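Desktops & Towers > Used and Salvage > Is it worth it?

Search this forum... Advanced

Stripped office tower, two RAM slots, no CPU. Worth rebuilding or am I kidding myself?

kalov_bench wrote:
Picked up an old office tower for 28 bucks from the surplus place on Jircombe Road. Listing said "complete except processor and memory." I want a box for the garage that plays music and opens PDFs of wiring diagrams, that's the whole job. The guy at the counter told me these run forever and I could have it going for the price of a pizza. I have my doubts, which is why I'm asking before I buy a chip for it. Side's off, pics below. I haven't plugged it in yet.

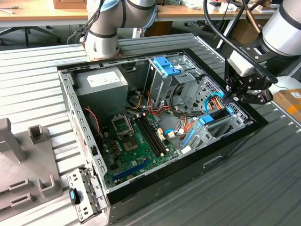
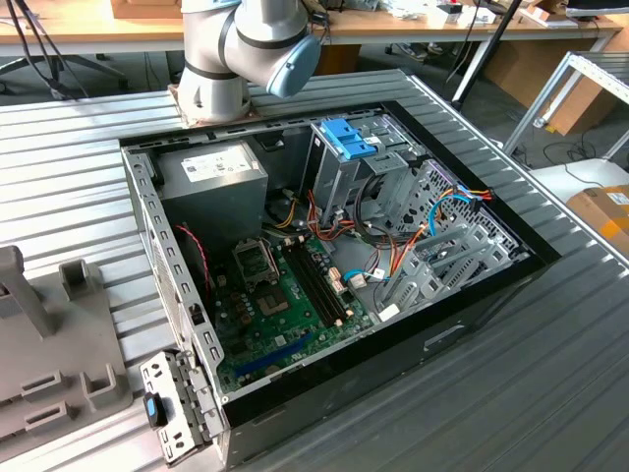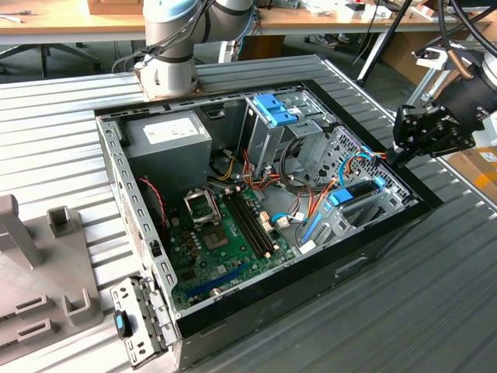 Side panel off, CPU socket empty in all three.

Erlinda J. wrote:
"Complete except processor and memory" is like a truck that's complete except the engine. What does the bottom of the socket look like? If it's the kind with pins in the socket and even one is bent, you bought a metal box. I wouldn't trust anything that's been sitting around with the bracket open.

kalov_bench wrote:
I see gold, that's as far as my eyes go. Will get the magnifier out tonight.

dindamell wrote:
Everybody relax. These are the easiest cases in the world to work on. Blue plastic latches on the drive cage, and in these office machines blue usually means "you can pull this without a screwdriver." Compare that to the junk they sell now. Used chip, a pair of used sticks, done in an evening. I've rebuilt plenty of them and they're great little machines!

Jhun Aquino wrote:
"Done in an evening." Sure. Every time somebody says that, the thread is still going three weeks later. Two memory slots. What's the most that board takes? Half of these top out at a number that makes a modern browser choke. And you don't know which chips the board supports until you read the number off it, so don't let anybody sell you one on "should fit."

dindamell wrote:
He said music and PDFs Jhun. He isn't rendering movies.

Jhun Aquino wrote:
Everyone says music and PDFs. Then they open one tab.

Noel B wrote:
I'd worry about the power supply before any of that. Plenty of little capacitors on those boards too, and a photo won't tell you whether they're healthy. Look straight down at the tops with a flashlight. Flat is fine, domed or crusty is not. Read the label on the supply while you're in there and post what it says. I had one from a school auction that looked perfect and took a drive with it when it went.

kalov_bench wrote:
OK that one worries me. There's a hard drive in the lower bay and I was going to use it.

Erlinda J. wrote:
Don't. You have no idea how many hours are on it. At the very least check its health before you put anything on there you care about. And what did they want for the missing parts? Those places make their money selling you the rest one piece at a time.

kalov_bench wrote:
He quoted me a price for a "matched kit" and wouldn't say what was in it. I walked.

Aniela T. wrote:
Good. I'd split the difference with everybody here. Check the socket, check the caps, test the supply with a cheap tester. If all three pass, spend as little as you can on a chip from the supported list and one stick. If any of them fail, keep the case and the latches and forget the board. I don't agree that it's a great little machine. It's an OK machine at 28 and a dumb one at twice that.

dindamell wrote:
I'll take "OK machine." Also tie that cable bundle back before you put a cooler in. The yellow and red mess lies right across the middle and you don't want it in the fan.

Jhun Aquino wrote:
First thing you've said that I agree with.

kalov_bench wrote:
Magnifier report: no bent pins that I can find. Caps look flat to me, but I'm no expert. Tester is on order. Not spending another dime till it gets here.

Tagged: salvage, office PC, empty socket, budget build

Comments (3)

Iñaki Toledo: Bought one of these for my dad and it lasted until October. Would not repeat.

pdf_garage: Did the supply test OK? Same question here, same kind of case.

Noel B: He hasn't come back yet. I still say don't trust the drive.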